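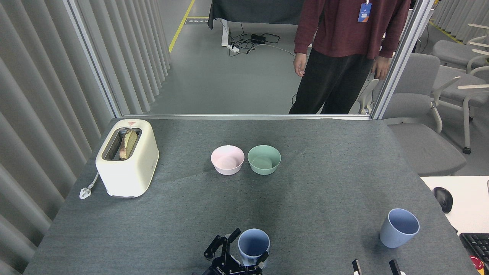
Hamish Leckie

I went to the Hendov open day on 15th September with a notebook, a packed lunch and a question from my boss, Lionel Hamel: what would it cost us, all in, to put a two-armed robot on kitchenware packing, and could we have it going by March? I came home with nine pages of notes and a much longer list of questions (and I ate the sandwich on the train, far too early).

It's a cracking place to visit. You get out on the floor within minutes, and there's glass between you and the working tables, so you can get close and stare as long as you like. I stared for ages! The table I kept going back to had a toaster on it with a slice of toast standing in the slot, a pink bowl and a green one next to each other, and a pair of light blue plastic cups. One gripper had its metal fingers round a cup. That's our sort of stuff, light and round and a bit awkward, and seeing it on a plain felt-covered table did more for me than any brochure.

Now the money, as that's what I was sent for. We had pencilled in one line for "robot". Wrong! The people from Ruggiero, who do installation, went through it with me on the back of a floor plan, and the arms are only the start. Grippers are priced separately, and you want a spare set. Then there's the table, the guarding, the power supply, a desk for whoever is keeping an eye on it, and training for at least two of our own staff so that holidays don't stop the job. I'd put down nothing at all for training.

Floor space was my other blind spot. I'd measured for the table and forgotten the people. Bay 18 looks big enough on paper, but once you allow for the glass, some chairs and room to get a trolley past, it's tight. I'm going to tape it out before we ask for a single quote.

Irnico had a stand too and will rent by the month, which I hadn't known was possible. Dearer over a few years, but it would let us try our own cups and bowls before signing for anything. Gosora only sell outright, with a 20 week wait from order, so March would mean deciding very quickly indeed. I've asked both for prices in writing, with servicing shown on its own line.

Lionel, if you're reading this before our meeting: I'd like to send them a box of our most annoying products, lids included. And please can we both go next time? Wear comfy shoes, the walk from the car park is longer than the map makes out.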